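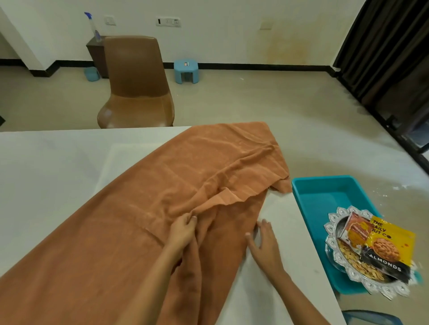
Week 3 notes, laundry and linen, part 2: terry cloth. Read before lab, bring one bath towel of your own (any color, clean). Terry is a loop-pile fabric, so the surface grabs itself and grabs the table, and it does not lie flat the way a sheet does. You have to put it flat. Pinch a fold with one hand, other hand open with the fingers spread on the bare table next to the edge, like the orange towel on the white table. Ripples run out from the pinch. Work them toward the nearest edge and off, don't press them down in place, they come back. A big towel laid on the diagonal will run off the back of the table and bunch there, so square it up to the table first.

Terms for the quiz
Pile - the loops. Both faces on most bath towels, one face only on some beach towels (other side sheared, feels like velvet).
Ground - the flat weave the loops stand up from.
Selvage - long edges, woven, don't fray.
Hem - short ends, turned and stitched. Shrinks at a different rate from the pile, that's why old towels go wavy at the ends.
Dobby border - flat band near the hem, no loops. Good line to fold to.
Hand - how it feels. Not a joke, it's the real word.

Folding, thirds method
1. Towel on table, long side facing you. Label down.
2. Corners first. Find all four before you fold anything. A corner flopped over the table edge will pull the whole side out of line and you wont see it till the end.
3. Smooth from the middle outward. Flat palm, light. Two or three passes is plenty.
4. Bring the near long edge up one third. Check the doubled part is even all the way along, it usually gets fatter at one end.
5. Far edge down over it. Edges should meet the fold, no overhang.
6. Turn, fold in half the short way, then half again. Rounded fold faces out on the shelf.

Halves method is quicker, fine for home, but the stack leans after six or seven towels. The Bumier guest house sheet asks for thirds so that's what we grade.

Common mistakes from last time
- Shaking the towel out over the table. Shake it away from the table, lint goes everywhere otherwise.
- Folding while still damp in the hems. The middle dries way before the ends. Feel the ends.
- Pulling a crease out by yanking both ends. Stretches the ground, loops go crooked. Lift and re-lay.
- Fabric softener on everything. Coats the loops, towel stops drinking water. Half cup of white vinegar in the rinse now and then instead, never together with bleach.
- Stacking heavy and light towels together. Sort by weight first.

Water test (do this one at home)
Put a few drops on the towel from a spoon. Sinks in right away, good. Beads and sits there, there is softener or finish left in it. Wash hot with no softener and test agian. New towels nearly always fail the first time. Write down the number of washes until it passes, we'll compare on the board.

Loose loops: snip, don't pull. One pulled loop can open a whole row. Small sharp scissors, cut level with the rest of the pile.

Storage
Shelf should be open or slatted if you can. Newest washed goes to the bottom of the stack, take from the top, so they all get used. The Drolik linen cupboard holds 44 bath towels folded in thirds, a lot fewer in halves. We will fill one shelf in lab and then empty it again for the next group, so please don't leave early.

Reading: Seppälä handout, pages 9 to 14, skip the part on ironing, terry doesn't get ironed. The diagram of the loop is upside down in some copies, Sointu Seppälä has corrected ones at the desk.

Lab check: three towels, same size, thirds method, stacked. I look at the front edge and the corners. No timer this week. Next week fitted sheets, bring patience and a double one if you have it.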